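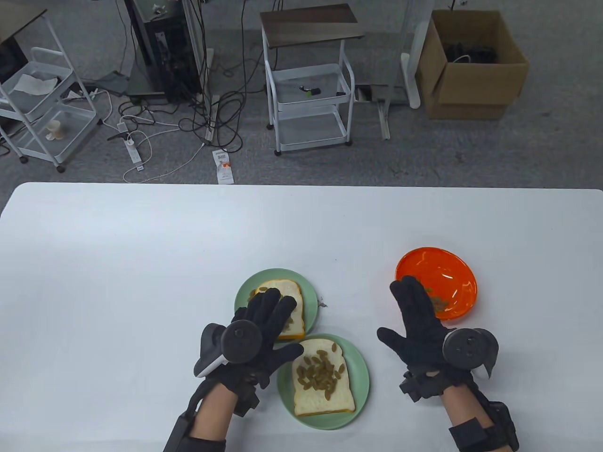

Ruairi Shearer wrote to me after the last post and said raisins have no business on sliced white bread, they belong inside a loaf or in a scone, and if I wanted fruit in a sandwich I should buy jam like everyone else. I have thought about it for a few days and I still disagree.

Raisin bread from a shop is fine, but it is nearly always sweet and it goes stale quickly. I live on my own most of the week and I don't get through one before the last few slices are only good for toast. A plain white loaf keeps me going for everything else, and a bag of raisins lasts for weeks in the cupboard. Putting one on top of the other when I want it is the cheaper way of doing it and I waste less.

My method, such as it is, goes like this. Two plates, one slice on each. I use the pale green ones because they are wide enough that anything rolling off the bread stays on the plate. Raisins go into a bowl first, never straight out of the bag. I learned that in March, when I tipped the bag over a slice and most of what was left came out in one go, over the table and on to the floor. The orange bowl is plastic and light, and it's the right size for a couple of handfuls.

After that it is a matter of where you drop them. If you tip the bowl you get a heap in the middle and bare bread at the edges, so you either spread it out with your fingers or you do it a pinch at a time from the start. The heap is quicker. The pinch gives you a better slice. I tend to do one slice each way, depending on how hungry I am, and the heaped one gets eaten first.

Butter is the part people ask about. I do use it when I'm going to eat the bread cold, because otherwise there is nothing for the raisins to hold on to and you lose half of them with the first bite. For folding a slice over and eating it in the hand, you can leave the butter off. Press it down quite firmly. A slice with a soft crust folds well, and a slice from near the end of the loaf cracks along the bend, so keep those for something else.

Toasting is different. Put the raisins on after, always. They burn before the bread has any colour and they taste bitter when they do. Under the grill they puff up, which looks good for a moment, and then they go black. Vsevolod Harasym says he soaks his in tea for 24 minutes and dries them on a cloth before they go anywhere near toast. I tried it once. They were softer, and the bread went damp underneath, and I haven't done it again — though I can see the point if your raisins are old and hard.

On the golden kind against the dark kind, I don't have strong views. The golden ones are a bit sharper and I prefer them with butter. The dark ones are better with cheese. I had some with a strong Cheddar last week and that was the best lunch I've had in a while.

Clearing up takes no time. Tip the leftover raisins back in the bag if the bowl was clean and dry, brush the crumbs off the table into your hand, rinse the plates. Check the floor as well if it's carpet. A trodden raisin is hard work to get out once it has been left overnight, and cold water with a blunt knife is the only thing I have found that shifts it.

Next time I'm going to write about the freezer, and whether sliced bread is worth putting in it. Ruairi has already told me what he thinks about that too.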